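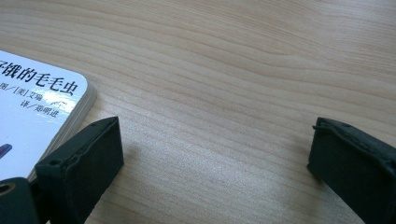

Haslinger table oil, 8 months on

I bought a tin of the Haslinger clear oil in February for our kitchen table, which had gone gray and rough at the end where everyone eats. The old varnish came off with a scraper and two grades of paper. That took a weekend and had nothing to do with the oil, but allow for it.

The oil itself is thin and goes on with a rag. The label says to wait 40 minutes and wipe off what hasn't soaked in. In a cold room I'd give it longer. I did two coats, a night apart, and used less than half the tin. The smell was gone by the third day.

Water beads up and wipes away. Coffee is fine if you get to it the same morning. Red wine left overnight made a ring, and I had to rub that spot down and oil it again, a ten-minute job. Hot pans still need a trivet. The color went slightly warmer than the bare wood and hasn't changed much.

I had used Tatano hard wax on a desk before this. It is tougher, but it costs more, and when it scratches you can't patch it so easily. For a desk I'd buy the Tatano again. For a table that gets eaten at, I prefer the oil.

The lid is poor. Mine bent the first time I pried it up and a skin formed on what was left. Move the rest to a jar.

Four out of five.

Review by Rahel Ortner | Contact | © Stavcombe Home Notes | Back to top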